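Stand 21/08/2018, gepflegt von Antonina Sydorenko. Fragen bitte an mich, Korrekturen auch, Komplimente nur schriftlich.

# Hemden auf der Büste: Bilder und Notizen

Dieser Ordner enthält 697 Bilder von Hemden und Blusen beim Glätten mit Dampf. Entstanden sind sie im Juli im Hinterzimmer der Änderungsschneiderei Hrynyshyn, wo im Sommer ohnehin 30 Grad herrschen und der Dampf dann auch nichts mehr verdirbt. Wer wissen will, wie ein Kragen aussieht, bevor er sich benimmt, ist hier richtig. Wer Mode sucht, eher nicht.

## Was drin ist

- `hemden/` -- 217 Bilder, zugeknöpft oder halb offen, meist mit langem Arm
- `blusen/` -- der größere Teil, darunter viel zu viel Viskose
- `notizen.csv` -- eine Zeile pro Kleidungsstück: Farbe, Stoff laut Etikett, Kragenform, Zustand vorher, Bemerkung
- `LIESMICH.md` -- dieses Dokument

In der Spalte `stoff` steht bei 144 Bildern `unbekannt`. Das heißt, dass das Etikett herausgeschnitten, ausgewaschen oder gelogen war. Den letzten Fall habe ich nach Griffprobe entschieden und stehe dazu.

## Wie gearbeitet wurde

Die Hemden kommen auf die Büste, Schultern gerade, Knopfleiste nach vorn. Gedämpft wird von oben nach unten: erst der Kragen, dann die Passe, dann links und rechts der Knopfleiste, die Ärmel am Schluss. Über die Ärmel ließe sich ein eigenes Dokument schreiben. Ich werde es nicht tun.

Der Kragen wird vor dem Dämpfen aufgeklappt und mit der Hand in Form gezogen. Bei glatten Stoffen mit leichtem Glanz nie mit der Düse aufdrücken, sonst glänzt die Stelle danach stärker als der Rest, und der Kunde findet sie garantiert. Gerade bei dunklen und rostbraunen Sachen sieht man das sofort. Herr Hrynyshyn schwört auf ein Baumwolltuch dazwischen, ich auf Abstand. Beides steht in der Spalte `bemerkung`, teils in unterschiedlicher Handschrift, falls das bei einer CSV-Datei geht.

Ein rostbraunes Hemd mit offenem Kragen und weichen Falten, davor der weiße Handgriff mit dem breiten Kopf: 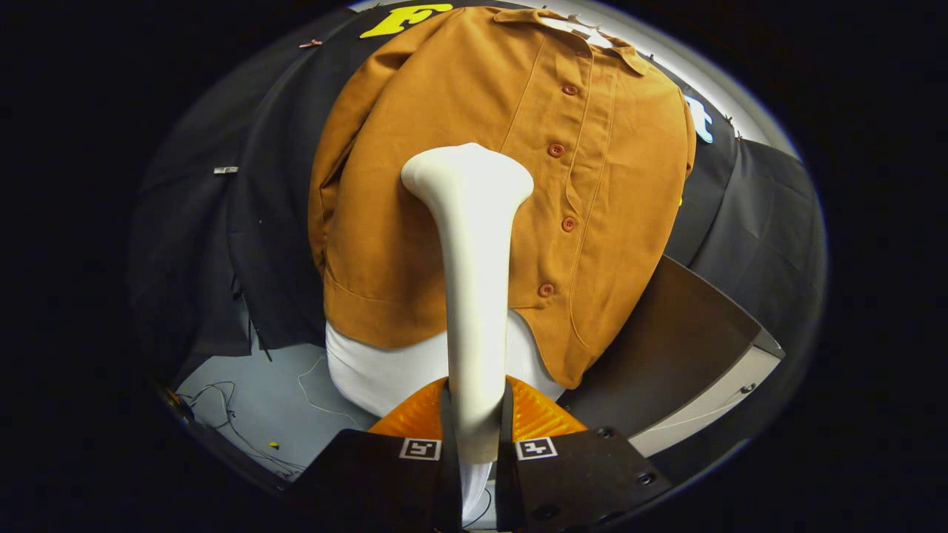 ## Feste Begriffe

Bitte beim Ergänzen bei diesen Wörtern bleiben. Es gab eine Phase, in der dieselbe Farbe als `Zimt`, `Ziegel` und `Herbst` eingetragen war, und nur eine dieser Personen hat sich entschuldigt.

| Spalte | erlaubte Werte |
|---|---|
| `farbe` | weiß, grau, blau, rostbraun, grün, schwarz, gemustert |
| `kragen` | spitz, rund, Steh, ohne |
| `zustand` | glatt, leichte Falten, zerknittert, Koffer |
| `stoff` | laut Etikett, sonst `unbekannt` |

`Koffer` ist die Steigerung von `zerknittert`. Wer es einmal gesehen hat, verwechselt es nicht mehr.

## Bekannte Mängel

1. In 2 Zeilen der CSV sind Farbe und Kragenform vertauscht. Ein Hemd mit Kragen `blau` ist also kein Fund, bloß ein Freitagnachmittag.
2. Gemusterte Stoffe sind schwach vertreten. Karos wurden gemieden, weil niemand Lust hatte, über schiefe Linien zu streiten.
3. Bei `leichte Falten` gehen die Meinungen auseinander. Meine Mutter hätte die Hälfte davon zurück in den Korb geworfen.
4. Die Bemerkungen sind deutsch, mit Ausnahme einiger Flüche.

## Nutzung

Für Unterricht, Übung und eigene Versuche frei, mit Nennung des Ordners. Im Nähkurs Stirnell dienen die Bilder als Anschauung für die Stunde über Kragen -- die Teilnehmer raten den Stoff, und die Spalte `stoff` hat das letzte Wort, soweit sie eines hat. Bitte keine Bilder als Werbung für Hemden verwenden. Die Hemden gehören Kunden, und die möchten sie wiederhaben, nicht wiedersehen.

## Offen

- Ärmel getrennt vom Rumpf verschlagworten
- Spalte für Knöpfe (Farbe, fehlend ja/nein)
- Leinen. Irgendwer muss es machen.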